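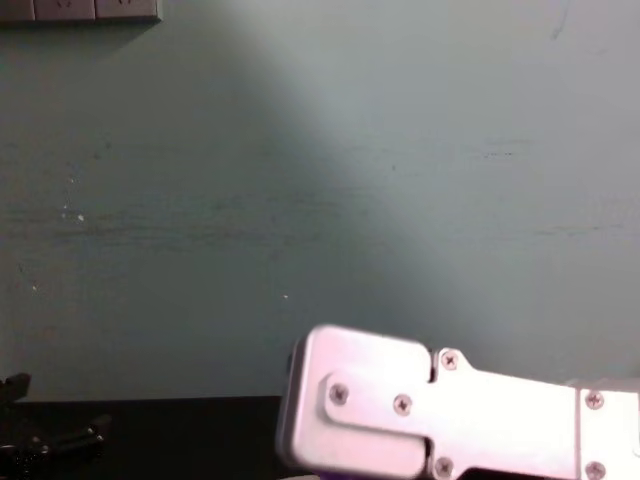
Home | Guides | Shop Floor | Kitchens | Contact

How to bring a two-arm table into a dish room

Filed under: Automation at Work, How-To

This guide is for shift leads at canteens that are adding a two-arm sorting table next to the wash line. We wrote it after the first weeks at Wakine, where the kitchen sends out 500 covers a day.

Before the arms go live

1. Write down who does what now. At Wakine, sorting bowls and cups was never a job of its own. Whoever was free did it, so it was on no rota.

2. Decide where those hours go and tell people before the start date. Ours went to prep and to a longer overlap between shifts.

3. Cover the table with a plain dark cloth and pull it flat. Light dishes are easier to pick out against it.

4. Start with one bowl and one cup. Stand them upright, with a clear gap between them, and keep everything else off the cloth.
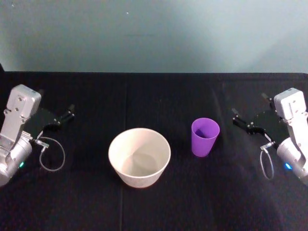

5. Open both grippers and check the cables. Each one should hang in a free loop and stay clear of the fingers.

6. Run the pair 10 times at slow speed. Log each drop on the Brivix sheet, with the side it happened on.

7. Add a second bowl only after a full shift without a drop.

During the shift

One person is in charge of the table at a time. Swap every two hours. Staff at Wakine found watching more tiring than sorting, and the first rota had them on it for half a day.

Anyone can press stop, and no one has to explain it until the shift is over.

Training takes 21 days with us. The first 7 are spent beside someone who already knows the table. Pay grades for the role were settled in May, and we would do that earlier next time.

The Kingi site uses the same steps with a shorter log.

Previous: Rotas | Next: Cleaning the cloth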